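Last edited 15 April 2014. Replaces the older text file that came with the first batch.

# Treleo cup stacks

Notes and data card for the nested cup set. It covers the cups, how they are stacked, how the stacks get named, and what the columns in `stacks.csv` mean. Table setup and lighting have their own file (`TABLE.md`).

## What's in it

- 128 sessions, one folder each
- 2153 stills, sorted by session
- `stacks.csv`, one row per stack per still
- `colors.txt`, the short color codes

The cups are plain plastic, tapered, wider at the rim than at the base. We ordered them from Sirgate in a carton of 500 and have not mixed in any other kind. If you want to add to the set, please use cups that nest to the same depth – a different taper changes how much rim shows and the labels stop making sense.

## Stack types

A **single** stack is all one color. A **mixed** stack has more than one. Both can be standing or lying down, and that goes in the `pose` column as `up` or `side`. 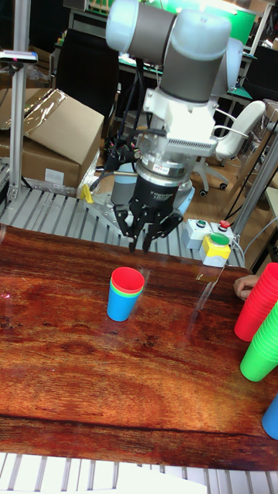 *Mixed stack at center, `up`. Red and green stacks at right, `side`.*

Position in the stack is counted from the top, so the cup whose inside you can look into is position 1. The outermost cup, the one touching the table, is always last. Older Jimik labels went the other way. They were converted in October, but if you have a local copy from before then, throw it out and download again.

## Naming a mixed stack

Write the color codes from top to bottom with hyphens: `R-G-B` is red, then green, then blue on the outside. Only write down colors you can see. A cup fully hidden between two others does not get a code, even if you packed the stack yourself and know it is in there.
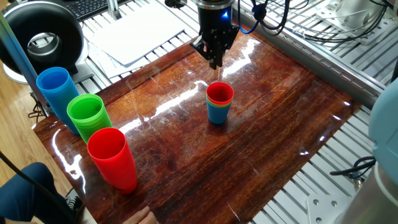
Thin bands cause most of the labeling mistakes. A rim can show as a narrow line of color, and from a low angle or under glare two lines easily get read as one. Zoom in before you type the name. The short stack near the center of the board is `R-Y-G-B`, with yellow and green both peeking out between the red cup and the blue one, and it should never be shortened to `R-B`. The single stacks along the left edge are just `R`, `G` and `B`.

Light coming through the red plastic can turn it bright orange. There is no orange code. Use `R`.

## Partly visible stacks

Label a stack if you can tell its color, even when most of it is outside the picture, and set `partial` to 1. Leave `pose` blank if you can't decide. Leaning stacks count as `side` if

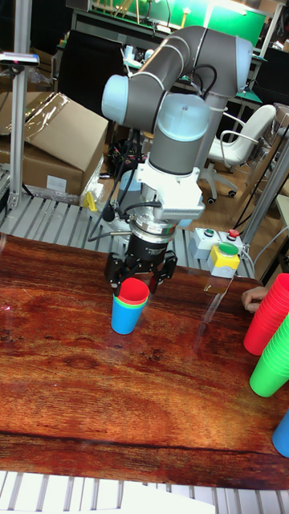
the open end no longer faces up, and as `up` otherwise. When two labelers disagree, keep both rows and put `check` in the notes column. Around 3 percent of rows still carry that mark.

## Known problems

- Glossy wood gives pale streaks that can look like a rim at small sizes.
- The Yazzie split has no lying stacks before session 3.
- `height` is in rims, not inches, and is blank for mixed stacks.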